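Fesia two-arm mobile robot, review after three months in an office
Posted by Concetta Testa
Rating: 3 out of 5

We have a Fesia at our office in Lestville since spring. I work in the records department and I am the person who plans its jobs, so I have spent more hours with it than anybody else in the building. I am not an engineer. I write this review for people like me, who must live with the machine after the sales visit is over.

The work we gave it is simple. It goes to a cabinet, opens the doors, takes out a binder or a folder, puts it on the countertop, and later it puts it back. We have 2,686 binders in our register and many of them are moved only one time in a year, so speed was never important for us. What is important is that the right binder is in the right place and that nothing is broken.

First the good part. The driving is very good. It goes over our carpet tiles without trouble and it keeps a respectful distance from chairs, also when people leave them in strange positions. It is quiet enough that I can make a phone call beside it. The grippers hold a thick ring binder well, better than I hold it with one hand. In the first 1,000 jobs we had only small stops, and each time the message on the tablet explained clearly what to do.

Now the problem, and the reason that I take away two stars.

In July, on a Saturday, the robot was working alone on a long list. When I came back, it was stopped in front of a cabinet with the two doors open, and the left door did not close well any more. The upper hinge was bent and one screw was pulled halfway out of the wood. The tablet showed "task completed" for this cabinet. There was no warning and no error. If I had not come to collect my umbrella I would have found it two days later.

I sent the log to the dealer, Fiore. The technician, Rebecca Galli, was polite and fast, and she called me the same evening. Her explanation, as I understood it, is this. The robot measures where the door is at the moment when it begins to open it. After that it trusts its own memory of the door. When it turns to the second door, the arm can touch the first one from the side, and the force limit for the arm is set for pulling and not for pushing sideways. So it pushed on a door that was already at the end of its travel, and the hinge had to give.
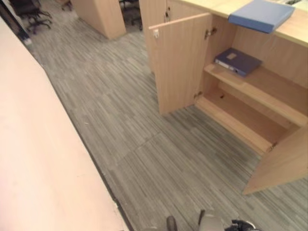

A person would feel this immediately. The robot also feels it, in some way, because the log has a high value for several seconds. But the value was below the limit, so it continued. For me this is the most serious point of the review. The door is cheap and we replaced the hinge ourselves. But the same arm with the same limit moves in a corridor where my colleagues walk, and I asked Rebecca directly if it could push a person in the same way. She answered that there is a separate protection for people, which stops the arms when somebody comes close, and she showed me the test. I tried it myself with my own arm and it stopped every time. I believe her, but I would like to see this written in the manual in plain words. Now it is in a table in the appendix.

The correction arrived with a software update. There is now a setting called "side contact," and ours is on the lowest level. After the update the robot stops much more often. Sometimes it stops only because a door is a little heavy, and then I have to walk there and press continue. I prefer this to a broken cabinet, but you should know it before you buy. We are now past 2,000 jobs and there was no second damage.

Some advice if you have one already or will get one soon:

Check the force settings on the first day. Ours came from the factory on the middle level and no person told us that there was a choice.

Do not trust "task completed." It means that the list of movements is finished. It does not mean that the cabinet is in good condition. I asked for a final check of the doors and they say it is planned.

Keep the emergency stop button in a place where a short person can reach it. Ours was first on top of a high shelf, and I am short.

We do not let it work alone on the weekend now. This was my decision and my manager agreed.

The support deserves a good word. The office in Furnside opens at eight and they pick up the phone. They paid for the hinge without discussion, although I had already bought it.

Would I buy it again? For binders and folders, yes, with the new software. For a place with glass doors or old furniture, I would wait for the door check. I will update this review when it comes.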